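3. What sellers call things when they don't know the word

3.1 The ads

I pulled all of the material for this section from the free ad pages of two small-town papers, the Bisska one and the Skirar one, and I read every ad myself with a pot of coffee next to me. That gave me 1,643 ads for household and yard goods. Most of them are dull in the best way: a lamp is a lamp, a rake is a rake, and the seller moves on to the price. What I care about is the other pile, where the seller clearly has no name for the thing and has to build one on the spot. There were 70 of these, more than I'd hoped for, and they kept me busy through October.
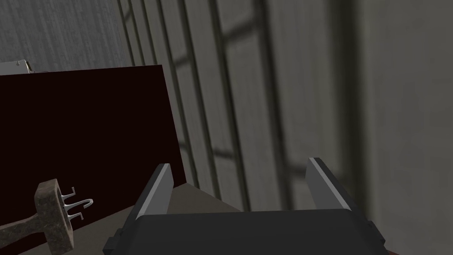 A made-up name in an ad nearly always starts from a part. Sellers pick whatever sticks out and hang the rest of the phrase on it, so we get "thing with the crank" and "pot, has a beak." Trouble starts when two parts compete. Take the tool lying in the lower left corner, with its rough, stony-looking head and three curved metal hooks. Is it a hook thing with a stone head, or a stone thing with hooks? I asked myself that for longer than I'd like to admit, and I lean toward the hooks, mainly on the strength of the ads, where metal parts beat the body of an object again and again (see 3.3). I coded a name as "part first" if the part showed up before any noun for the whole. Names like "gizmo" or "whatsit" got a code of their own, and so did the one ad that just said "you'll know it when you see it."

The Skirar sellers are wordier, by the way. They pay by the week and not by the line, so they can afford a full sentence, and some of them really enjoy it! I kept the two papers apart in every count for that reason.
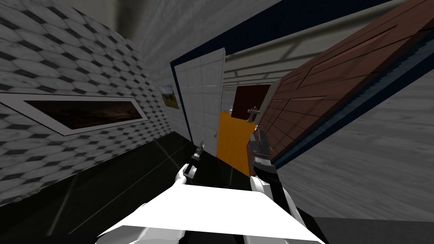
3.2 Size words

I went in expecting inches. Nope – sellers who don't know the name of a thing hardly ever measure it either. They compare. "Size of a loaf" turns up in both papers, and so does "bigger than it looks," which I still can't code to my own satisfaction and have left under Other. Of the 70 ads, 45 had a comparison of some kind and only 2 gave a real measurement, both from the Bisska paper.

Comparisons to food were the easy ones.

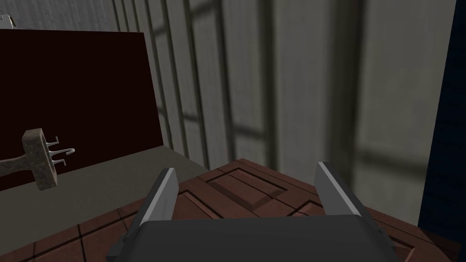 Comparisons to other goods were harder, and here I ran into a problem with brand names. Several sellers wrote that an item was "like a Janssen but shorter" or "the Desine kind," and I had to decide whether that counts as a size word at all. In the end I said yes to the first and no to the second. "Shorter" is doing some work there, while "the Desine kind" could mean the shape, the color or just how it feels in the hand. A stricter coder could throw out both, and I wouldn't argue very hard. 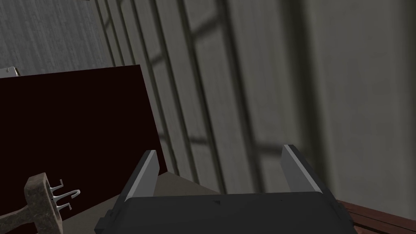 Figure 1. Gripper seen from just behind and above. Both fingers have a light gray inner edge.

3.3 Parts against wholes

Back to the hooks and cranks. When I lined up the part-first names by what the part was made of, metal came out well ahead in both papers, then glass, then cloth. Handles were a mess. Some sellers treat a handle as the whole point of the object and others skip it even when there can't be much else to mention, and I haven't found a pattern in who does which. I've left handles out of the main table and put them in the appendix with the original wording, spelling mistakes and all.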